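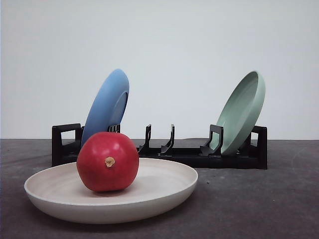

Countertop Dish Rack, Black
Item 1212

A low plastic rack for plates, made to stay out on the counter. The base is one long rectangular piece with upright prongs along its length, and there is an open, squared loop at each end. Plates stand on edge in the slots between the prongs. Lift it by the two end loops when you want to wipe underneath.

Stilus has carried this rack since the Grandinham shop opened. It sells mostly to people with small kitchens who wash up by hand once or twice a day and don't want a two-story wire rack next to the sink.

What fits

Dinner plates and side plates go in upright. Flat or shallow plates work best. A deep bowl will take up more than one slot and may lean, so we suggest drying bowls upside down on a towel. There is no cutlery cup and no cup rail. If you need those, look at the Egan rack, which is taller and takes up more counter.

Wide serving plates can go in for draining, but many customers leave theirs out on the table with fruit in it and use the rack for everyday plates. 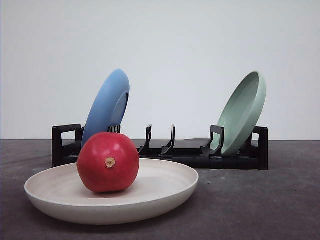

Black dish rack with a blue plate and a green plate. Cream plate in front, sold separately.

Color and finish

Black only. The surface is matte and does not show fingerprints much. Hard water will leave pale spots on it over time. Wipe with a cloth and a little white vinegar, then rinse. Please don't use scouring powder – it leaves shiny patches that won't come out.

Care

Wash by hand in warm water with dish soap. A soft bottle brush gets in around the bottom of the prongs, where crumbs and soap collect. Keep the rack away from the stove and don't set hot pans on it.

The cream plate

The large shallow plate is from the Priltville range. It has a broad flat base, a low rim and a matte finish, with faint swirl marks across the inside. It holds pomegranates, oranges or a loaf of bread, and the rim keeps round fruit from rolling off. Pomegranate juice can stain a matte glaze, so cut the fruit on a board and rinse the plate soon if any gets on it.

Ordering

Racks ship flat side down in a plain carton. Plates are wrapped and boxed on their own, even when ordered together with a rack, and may arrive a day apart. We made 2000 racks in the last run and have nearly 1000 left. The next run is planned for October.

Returns are accepted on unused racks in the original carton. If a prong is cracked on arrival, send a photo of it and keep the rack until you hear from us. Cafes and rental kitchens ordering 5 or more racks should write to Helmi Leinonen at the Grandinham shop for a price. Questions about plates go to Lauri Eskola.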